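Giving up the big weekly shop

For years we did one big shop on a Saturday morning. List on the fridge, drive to the retail park, trolley with the bad wheel, home by half eleven with the boot full. It worked well enough when there were four of us in the house. There are two of us now, and since November I have been doing it differently.

What pushed me was the fridge. I cleared it out one evening before the bins went and threw away a bag of salad, most of a cucumber, half a tub of soup and a packet of ham I had no memory of buying. I'd done much the same the week before. We were still shopping for a full house.

So now I go to the shops on foot, usually three times a week, and buy what we need for the next couple of days. The nearest is a Ronemel, five minutes away if the lights are kind. It is small and the fruit isn't up to much, but the bread is fine and they mark things down after six. The greengrocer on Gesel Street is a bit further and better for anything that grows. I go there on a Wednesday, when the potatoes come in.

The first few weeks cost more. I was buying small packets of everything, and small packets are a poor deal – rice especially, and washing powder. I also kept going in hungry on the way home from work and coming out with crisps. I kept the receipts in a jar and the first month was higher than any month that summer.

Then I split the list. Heavy and dry things come from the big supermarket once every few weeks: rice, pasta, tins, flour, toilet roll, cat food. Everything fresh comes from the local shops in small amounts. That brought the total down below what we used to spend. The saving over the winter came to just over 300 pounds, and some of that is petrol.

The other change is how I plan meals, or don't. I used to write out seven dinners and we'd eat maybe five of them. Now I decide on two at a time. If the leeks look good it's leeks. I keep onions, eggs, a tin of tomatoes and a lump of hard cheese in the house at all times, and there is always a dinner in that.

Carrying it home took some working out. A rucksack is good for tins and hopeless for peaches. The string bags everyone likes stretch down to your knees. I had a wheeled trolley for a while, a tartan one, but there are steps up to our door and I got tired of bumping it up them. These days I take the rucksack plus one cloth bag with a flat bottom, and I stop when both are full. It's a decent limit on spending too.

In the shop I prefer a basket to a trolley for the same reason. Once it gets heavy on my arm I start asking what I really need, and the biscuits often go back.
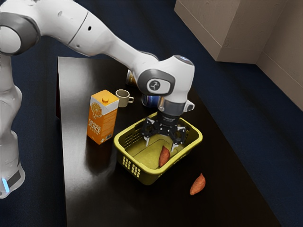

A plastic basket, yellow-green, on a long black table.

There are things I miss. The Saturday shop was dull but it was done in one go, and on a wet night in January I'd have given a lot for a full freezer. I now keep two frozen meals back for that. We also run out of milk more than we ever did, and I've drunk a fair bit of black tea this winter.

The bin is lighter, though. We throw out a bit of peel, the odd crust and not much else. Yesterday it was one soft carrot, and even that could have gone in a soup if I'd been quicker.

Next I want to try the market at Ayala Square, which is cheap if you go near closing. You have to buy by the bowl, and I'm not sure what two people do with a whole bowl of peppers. Freeze them, I suppose. If anyone has frozen peppers and liked them afterwards, leave a comment.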